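The Case for a Nearly Empty Refrigerator Door

The Hamdy Household Review has, over the years, published a good deal of advice on how to fit more into a refrigerator. This essay argues for fitting less, and begins with the part of the appliance that is most often filled without thought: the door.

The shared kitchens managed under the Zindness housing program serve 400 residents. Each kitchen has one refrigerator, and each refrigerator is emptied and wiped in September, before new residents arrive. Those who carry out the work report the same finding every year. The main shelves are in fair order. The door bins are full of bottles that no resident can identify, many holding a spoonful of sauce, and the lowest bin is usually sticky.

The door is the warmest part of most refrigerators and the part that moves. Every opening exposes its contents to the air of the room. It is suited to water, mustard, jam and other items that tolerate such treatment. It is poorly suited to milk and eggs, whatever the molded shapes in the plastic may suggest. Manufacturers have long put egg racks in doors, and the public has reasonably taken this as instruction. The Review considers it a custom that should be retired.

A second difficulty is depth. A deep bin invites a second row, and the second row is forgotten. Small bottles suffer most, as they disappear behind anything taller. A translucent front helps, in that a person can tell that something is there, but it does not tell that person what the thing is or how long it has been there.
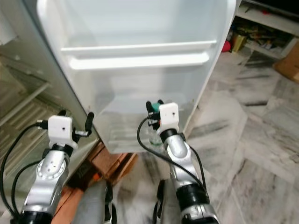
Two bottles, one with a green cap in the first picture and one with a blue cap in the second.
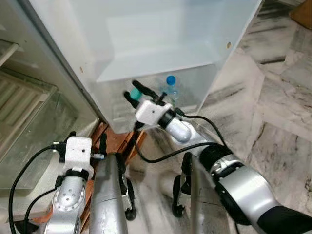

How many bottles should a refrigerator door hold? As many as can stand in a single row in each bin, with every label facing out and enough space to lift one without moving another. In most household models, 8 is a sensible upper limit for the whole door.

Objections to this standard are well known. Families with children keep many drinks cold at once. Residents who shop monthly cannot be expected to keep bare shelves. Both points are fair, and the Review does not propose that anyone throw away good food in order to meet a number. Drinks for the week may stand on a main shelf or in the lower compartment, where the temperature is steadier and where a bottle may be kept upright against its neighbors. Unopened reserves belong in a cupboard.

The Wukamo building adopted a one-row rule in its kitchens two years ago. The rule was unpopular for a month. Cleaning time per refrigerator has since fallen by 20 minutes, and complaints about missing items have become rare. It would be wrong to credit the rule alone, as the building also replaced its oldest appliances during the same period. The Grornen building, which replaced its appliances but kept no such rule, still reports crowded doors and long cleanings.

The Review therefore recommends that shared kitchens adopt the single row as ordinary practice, and that the rule be posted inside a cupboard near the refrigerator, in plain words. Private households may wish to try it for one season. The bins should be removed and washed in warm water before anything is put back, and any bottle without a readable label should not be returned to the door.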